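Torque Retention in Zinc-Plated Wheel Studs After Repeated Removal
Manufacturing Quality, Term Project Report

1. Background

Wheel studs are normally specified for a clamp load at first assembly. In service the same stud is tightened and released many times, at tire rotations, brake work and seasonal changes. Each cycle wears the plating on the thread flanks and changes the friction between stud and nut. If friction goes up, the same wrench setting gives less clamp load.

The project compared two lots of M12 x 1.5 studs. Lot A came from Ultari and lot B from Dridach. Both are sold to the same property class and both are zinc plated with a clear passivate. The nuts were of one type throughout, with a 60 degree conical seat.

2. Method

A total of 109 studs was received. Each was checked with go and no-go ring gauges and measured for plating thickness at three points on the shank. Studs that failed the gauge check were set aside and reported separately. The remainder went to the torque bench in the Geltville lab.

Every stud was pressed into a steel plate and fitted with a load washer. The nut was run down by hand, then tightened to 110 N·m with a calibrated wrench. Clamp load was recorded, the nut was released, and the cycle was repeated to 25. No lubricant was added. Threads were brushed, not washed, between cycles. 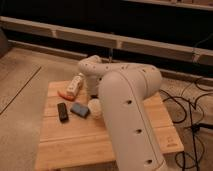

Figure 1. Robotic arm with gripper over a wooden tabletop.

The load washer was zeroed before each stud. Readings were logged by hand on the sheet in Appendix B and entered twice, and entries that did not agree were checked against the sheet.

3. Results

Of the studs received, 86 passed the gauge check and completed all cycles. Most rejects were in lot B and failed the go gauge at the first two threads, where plating build-up was heaviest.

Mean clamp load fell in both lots. The drop was steepest over the first five cycles and nearly flat after cycle 15. Lot A held its load better than lot B at every recorded cycle, and its spread between studs was narrower. The full log holds 2,177 readings. Readings taken with the wrench out of its calibration interval were removed before the means were calculated.

No stud fractured. Two nuts in lot B showed galling on the cone and were replaced, and the cycle count for those studs was carried on with the new nut.

4. Discussion

Plating thickness at the thread start appears to explain the gauge failures. It does not fully explain the load loss, as several thick-plated studs performed well. Surface finish on the nut cone was not measured and should be included in later work.

The bench applies torque slowly. An impact tool would heat the thread and could give a different curve. The results should not be applied to impact assembly.

5. Recommendations

Incoming inspection should gauge the first two threads of every lot. For a lot size of 1,000 the sampling plan in Appendix A is suggested. Torque audits should use studs that have been cycled at least five times.

Cisternas Technical College, Department of Manufacturing | Contact the department office | All rights reserved | Back to top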